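GILTBY RESIDENTS AND TRADERS ASSOCIATION
Minutes of general meeting, April 6, 2021
Held upstairs at the Clondance building, side door entry

Opened late, projector trouble. Quorum met. Apologies taken as read, list with the secretary.

1. Previous minutes
February minutes accepted with one correction: the loan of trestles was to the school, not from it. Carried.

2. Money
Balance in the working account $3536. Outgoings since last meeting were the insurance instalment, printing, and the hall bond. Bond should come back once the key is returned. Whoever has the key please return the key.
Question from the floor about why printing is so high. Colour flyers. Agreed black and white from now on unless a sponsor pays.
Report accepted.

3. Container deposit cage
Long item. Cage behind the shops has been full most weekends and bags are being left on the footpath. Council has written to us (letter tabled). They want the bags gone or the cage gone, no date given but the tone was clear enough.
Options talked through:
- second cage beside the first. Blocks the loading bay, bakery objects
- more frequent pickup. Werkitz quoted $441 a quarter for an extra run, price held until end of financial year
- move the lot to the oval car park. Lighting poor, and people who walk to the shops wont walk to the oval
Moved that we take the Werkitz quote for one quarter then look again. Amendment that the traders pay half. Some discussion, got a bit warm. Amendment lost, motion carried, 6 against.
Also agreed the sign needs redoing. People still putting in wine bottles, milk cartons, a kettle. New sign to be plain: rinse it, don't crush it, keep the label on so the barcode scans, lids in the other bin. Draft to next meeting.
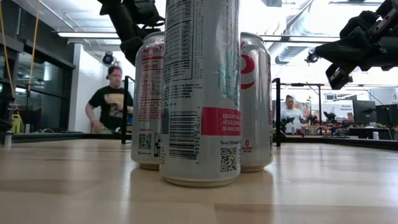
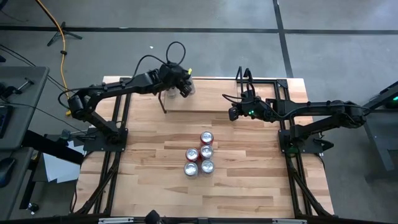
Item 3: cans, with the barcode showing on the front one (first picture); wooden tabletop (second picture).

Sorting roster is thin. Two mornings a month uncovered. Sheet went round and came back with more names than expected, good. Gloves are in the tub under the stairs, take a pair and put them back.

4. Footpath on Mill Lane
Still lifted outside the chemist. Reported to council twice, reference number on file. They say it's been inspected. Resident had a fall there, not badly hurt, but shaken. Agreed to write again and attach photos of the lip with a ruler against it.
Suggestion we paint the edge yellow ourselves. Chair ruled this out, liability.

5. Winter street dinner
Kılıçarslan have offered to do the main course again at cost, provided numbers are confirmed a fortnight out. Accepted with thanks. Last time was very good and there was nothing left over.
Cap at 100 seats this year, because of the spacing rules. If rules change we will look at it again, not before. Tickets through the newsagent, cash or transfer, no holding seats on a promise.
Music: the school band if they're allowed out. To be asked.
Road closure form has to be lodged early this time. Last year it went in two days before and we were lucky.
Rain plan is the Clondance downstairs room. Needs booking now, deposit approved.

6. Noticeboard
Glass has been cracked since the storm. Perspex quote still not in. Meantime notices getting damp. Please stop using staples, they rust and go through to the cork. Pins are in the little drawer.
Old notices to come down after a month. A lost cat from spring was still up, the cat has been home for ages.

7. Correspondence
In: council re bags (item 3), library re shorter hours, a thankyou card from the kinder.
Out: letter of support for the bus shelter, renewal of the post box.
Library hours drew a lot of comment. Agreed to write objecting to loss of the late evening. Wording to be circulated by email, reply within the week or it goes as is.

8. Other business
- Dog water bowl at the pump keeps disappearing. Replace with one on a chain.
- Parking in the lane on bin day. Note to go in teh newsletter.
- Request for agenda in larger print. Agreed, should have been done already.
- Heater in this room smells when it first comes on. Will mention it to Clondance.

Actions carried over: key, perspex quote, road closure form, sign draft, council letter x 2.

Next meeting same room, same time, first week of next month. Supper plate please if your surname is in the second half of the alphabet.

Closed 9.10pm.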